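Brestora Home Forum > Laundry and Linens > Folding and storage

Thread: Folding on a big covered table - cloth keeps creeping

pegbag_nell
Member, 127 posts

We do a lot of folding in one go, several people at one large table, mostly T-shirts, sweaters and a few soft blue things that don't hold a shape. The table has a rough top that catches on knits, so we put a plain cream cloth over it. It fixed the snagging. Now we have two other problems.

1. The cloth moves. You pull a sleeve straight and the cloth comes with it, and after a while there are long wrinkles running corner to corner.

2. The wrinkles show up in the folding. If I lay a thin shirt over a ridge and smooth it with my palm, I get a line across the front.

I have ironed the cloth and it lasts through one basket. I don't want to buy a new table. What do people put under a cloth to hold it still, or should I go back to a bare top and sand it?

attic_sorter
Member

Sand it. A cloth on a folding table is one more thing to fold. I had one for a year and took it off, and my stacks got straighter the same afternoon. Two coats of wax and knits slide fine.

tenpin
Senior member

I disagree with the above. A waxed top is too slippery for anything silky or for thin jersey. You fold one side in and the whole shirt turns. Some grip is useful.

What you want is a pad between the table and the cloth. Table felt works, or an old flannel sheet doubled over. The cloth sticks to the flannel and the flannel sticks to the table.

pegbag_nell

We have an old flannel sheet. It's a twin and the table is bigger than that. Would a seam down the middle show through?

tenpin
Senior member

Overlap will show. Butt the edges and run a wide strip of tape on the underside. Put the join somewhere you don't fold. Ours is near the far edge where the finished stacks sit.

mudroom_mike_no
Member

Weight the corners. We use the clip-on tablecloth weights people buy for patios. Cheap, and you can take them off in two seconds when the cloth needs washing.

attic_sorter

Weights hold the edges. They don't do anything about the middle, and the middle is where she says it's moving.

mudroom_mike_no

They do if the cloth is cut to hang down far enough. Mine hangs nearly to my knees and I don't get ridges.

attic_sorter

Then you catch it on your knees. I've done that too.

clothespin_80
Member

How many people at the table? If two people pull in opposite directions nothing is going to hold except a fitted cover. I made one out of heavy cotton with elastic run through the hem, like a fitted sheet. It goes on tight and stays. The only thing to watch is washing it cold so it doesn't shrink past the point where you can get it over the last corner.

pegbag_nell

Usually four or five of us, spread around. Some sit, some stand. The ones standing tend to shake things out in the air first and fold second, and the ones sitting do everything flat. I think the flat folders drag the cloth more, but I haven't watched closely enough to say.

clothespin_80

It would be them. Sitting down you pull toward yourself. Standing you press down.

Fitted cover, then. Kellia heavy cotton is what I used and I bought it by the yard from Nimthorpe when they still had the remnant bin at the back.

laundry_lurker
New member

Does the Nimthorpe store still cut to length? The last time I went they would only sell the packaged pieces.

clothespin_80

I don't know about now. I bought mine in July, two summers ago.

quarterfold
Moderator

Yes, they cut to length, but only until 3 in the afternoon. Please keep store questions in the shopping section so this one stays on folding.

On the original question, I'd do flannel first because you already own it. If it still creeps, then sew the cover. The fitted cover over flannel is the best surface I've used, but it is an evening's work.

attic_sorter

Or twenty minutes with a sander. I will say it once more and then leave it alone.

shelf_liner
Member

Has anybody tried the rubber mesh that goes under rugs? It's sold by the roll. I have it under a small cloth on a desk and it doesn't move at all. My worry for a big table is that you'd feel the mesh through a thin cloth.

tenpin
Senior member

You do feel it. It also prints a little grid on warm shirts if you leave a heavy stack sitting overnight. Flannel over the mesh would probably cure that, but then you have three layers.

pegbag_nell

Second question while I have you all. What do you do with the soft pieces? I can fold a regular T-shirt square without thinking. The dark blue things we get are limp and they roll up at the top edge when you fold them over, and the lower half hangs wherever it likes. I end up doing them twice.

quarterfold
Moderator

Lay it all the way flat before you fold anything. Most people lift a limp piece by the middle, and it hangs from that point and twists. Pick it up by two points as far apart as you can reach, set it down, smooth from the center out, then fold in thirds lengthwise.

shelf_liner

I gave up on squares for those. I fold lengthwise and then roll. They go in the drawer standing up and I can see every one.

tenpin
Senior member

Rolling is fine for a drawer. If they go on a shelf, or in a box that gets moved, they unroll. I use a folding board for anything limp. Mine is a Shin, the plain one with the hinged sides. You lay the shirt face down, flip left, flip right, flip the bottom up. All the stacks come out the same width.

attic_sorter

A folding board is slower than hands once you know what you're doing. I timed it with my own wash, 15 shirts each way, and hands won by a lot.

tenpin

On cotton shirts, sure. Try it with a limp knit. Speed also isn't the only thing if several people are folding into the same stack. With the board, my shirts and the next person's shirts match.

pegbag_nell

The matching is a real issue for us. You can tell who folded what by looking at the stack. I don't mind much, but the wide ones fall off the shelf.

mudroom_mike_no

Tape two marks on the cloth edge showing how wide a folded shirt should be. No board needed. I used a strip of painter's tape and everybody went along with it.

quarterfold
Moderator

Good idea, but on a cloth that moves, the marks move too. Fix the cloth first.

clothespin_80

On mine I drew faint lines on the cover with a fabric pen. One washed out and one didn't, so test it on a corner.

pegbag_nell

Update. I put the flannel down last night with the join taped underneath, cream cloth back on top, no weights and no elastic yet. We folded for most of the morning.

The creeping is much better. It is not gone. There are still long creases across the cloth, partly because I skipped the iron, but when you pull on a sleeve the cloth stays where it is. Thin shirts came out without the line across the front, which was my main complaint.

For the limp blue ones I tried the two-point lift. The first few were bad. I kept pinching too close to the fold, and the top rolled over into a loop the way it always does.
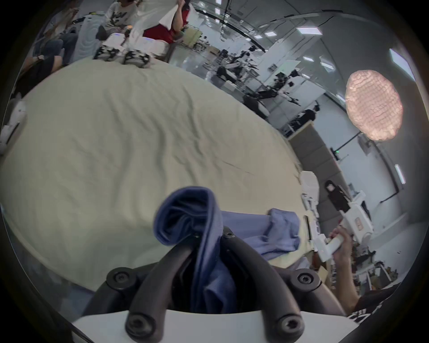 After that I started leaving more room between my hands and it went better. The other thing that helped was moving the lighter blue pieces off to one side before starting. I had been folding the dark ones on top of them, and soft cloth on soft cloth slides. Once the dark one was directly on the tablecloth it stayed put while I did the sides.

I have not bought the board. I might, if the stacks keep coming out in different widths.

tenpin
Senior member

Good result. Iron the cloth while it's on the table, with the flannel underneath as the pad. You'll get most of those creases out and you don't have to wrestle it back on. Check that the top can take the heat first.

attic_sorter

Glad it worked. I still think you'd like the bare table.

shelf_liner

I'd keep light and dark separate anyway. Lint from a pale cloth shows on navy, and the other way around if the navy is new. A cream cover sheds a bit for the first few washes too. Wash it by itself.

pegbag_nell

It has been washed plenty. I did find lint on the dark ones, but I think it's from the flannel edge where it sticks out past the cloth. I'm going to trim it.

quarterfold
Moderator

Fold it under instead of cutting. Cut flannel sheds worse than the old hem did.

pegbag_nell

Will do. Thanks.

laundry_lurker
New member

I have the same creeping problem on a smaller table. Does the flannel need to be doubled, or is one layer enough?

pegbag_nell

Mine is one layer, because doubled it wouldn't have come close to covering. It holds. Two would probably feel better under the iron.

mudroom_mike_no

One layer is fine on a small table - add the corner weights if the ends lift.

clothespin_80

I measured my cover again for anyone who wants to sew one. The hem allowance is two inches all the way around plus the drop. Elastic runs the full hem, and it's easier to thread if you leave the opening at a side and not at a corner.

Thread viewed 900 times. Replies are open.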